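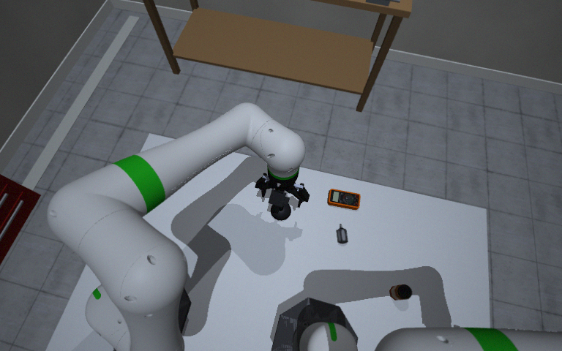
Ticket 503, attachment 1: Majali cell in simulation, left arm over the work surface, multimeter lying to the right of the gripper.

Status: open, waiting for reply from cell safety
Component: Grultico rule checker
Project: Drelar

Problem
The checker rejects our layout with message 239, "shared zone without priority rule". The same layout passed in February, before we updated the rule set.

What I tried
1. Loaded the old rule set again. The layout passes.
2. Loaded the new rule set with only one arm active. It passes also.
3. Both arms active, speed limit lowered to 90 mm/s in the shared zone. Message 239 comes back.

So the speed is not the cause. The new rules ask that every zone which 2 arms can reach has a written priority - which arm waits, and where it waits. Our file from Prudetti has the zone but leaves the priority field blank. The old checker accepted a blank field.

Workaround
I set the left arm as first and gave the other arm a waiting pose outside the zone. The message is gone. Please do not copy this to the real cell yet, the waiting pose is not reviewed.

Question to cell safety
Must the priority be fixed for the whole task, or may it change between steps? The text of the rule can be read both ways.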